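Wiping down a white basin and board without scratching or lint

flisel_bench
Posted 7:40 pm

Bench top is tan wood, working surface on it is white and glossy, and every streak shows. I have been using a purple cloth, dry, with light pressure. Supplies sit on the perforated-upright shelving behind the bench, spray bottle on the lower shelf. I want to settle on one cloth and one method before I buy a pack. 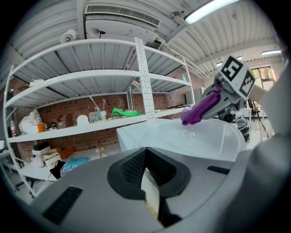

Does cloth weight matter on a gloss surface?
It does. Heavier cloth has a deeper pile and holds grit away from the finish. I would not go under 300 gsm for the final wipe.

Current candidates are a Brilon cloth at 500 gsm and a Sayegh at 146 gsm. The Sayegh folds smaller and gets into a groove better.

Anas Twal
Posted 8:15 pm

146 is glass cloth weight. Fine for a groove, poor for picking up loose particles. Use the 500 first and keep the thin one for the edges. Wash both without softener. Softener coats the fibers and you get smears.

irnska70
Posted 8:32 pm

Disagree on the order. Thin cloth first, slightly damp, then the heavy one dry. A heavy cloth used first just pushes debris into the recess, and then you are picking it out with a swab.

flisel_bench
Posted 9:05 pm

The groove is my actual problem. The board has a large circular one molded into it, and small clear bits in the middle of the circle are hard to see against the white. A bunched cloth bridges the groove and leaves the bottom untouched. 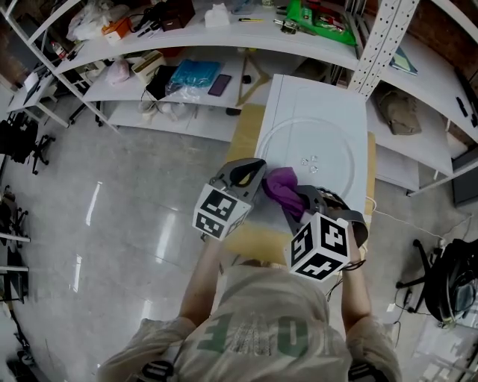 Albane Vasseur: lift the loose pieces out before any cloth touches the board. Hard bits under a cloth will scratch gloss plastic whatever the weight. A soft brush or a strip of tape does it. After that the order matters much less than you two think.

irnska70
Posted 9:48 pm

Tape leaves residue on some plastics. Brush, yes.

Anas Twal
Posted 10:10 pm

Low-tack tape doesn't. I still say heavy cloth first, but agreed on the brush. For the groove, fold the thin cloth over a plastic spatula and run it around once.

flisel_bench
Posted 10:26 pm

Ordering the 146 for the groove. Will try brush, thin damp, heavy dry and post the result.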